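4.2 What stays on the table

Figure 3. A shared table in one of the participating households, with wrapping materials in the foreground and longer-standing items near the wall.
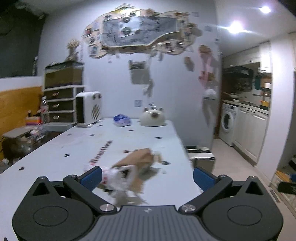

Figure 3. Crumpled paper and a plastic bag on a white tabletop; heater, soft packet and animal-shaped object at the far end.

When we began planning the household visits, we expected the kitchen counter to be where most of the interesting clutter would gather, and we wrote our first coding sheet with that in mind. We were a little surprised, then, to find ourselves coming back again and again to the side table, the one that stands against a wall and has no fixed job. People work at it, eat a quick lunch at it, open their mail on it, and then walk away and leave a bit of each of those things behind. Of the 2,368 items entered in the Penrose inventory, 203 were wrappings of one kind or another (paper, bags, empty sleeves, the odd bit of ribbon), and the side table had more than its fair share of them.

Figure 3 gives a good sense of how such a table tends to arrange itself. The brown paper and the translucent white bag lie crumpled together, one against the other, well out on the open surface. The things that we would call settled, following the terms set out in Section 2, stand along the wall: a fan heater with two dark knobs, a purple, blue and white packet, and a rounded cream-white object in the shape of an animal. We saw this split so often that we gave the two parts of the table their own names in our notes, the "front" and the "shelf," even where there was no shelf anywhere near.

It is worth lingering on the shelf for a moment, as our participants certainly did. When we asked what could be cleared away, they would talk at length about the things at the back, and very fondly too, while the paper and bags in front hardly came up at all. One woman in the Sandska group spent most of her interview on a small china dog and then, as she was getting up to make us tea, swept three bags into a drawer without a break in her story. "Oh, those are just bags," she told us when we asked. We came to treasure remarks like that one! They told us that wrappings were seen as neither belongings nor trash, and that people felt quite comfortable leaving the question open for a while.

The tabletop itself also deserves a word. Ours was a study of objects, and the coding sheet had no place for a surface that already had something on it. The table in Figure 3 has the word "Heartbeat" running across it in dark red letters, with small hearts scattered around, and it made us think again about what counts as a clear table. Two coders working separately gave patterned tables a higher clutter score than plain ones holding a similar load, and we went back and forth over this for the better part of July. In the end we kept the scores as they were and added a separate column for lettering and pattern, a suggestion we owe to Volkan Ekinci, who had met the same trouble in his earlier work on school desks.

Paper and plastic also seemed to part ways once tidying began. In the Ceneck households, bags were mostly folded or stuffed inside other bags and kept for later, while crumpled paper was smoothed out only if it was large or had a nice print on it. Plain brown paper sat somewhere between the two, and 5 of our participants told us they would keep it "for packing something," although none had a particular parcel in mind. We return to these good intentions in Section 4.3, where the drawers and closets are taken up.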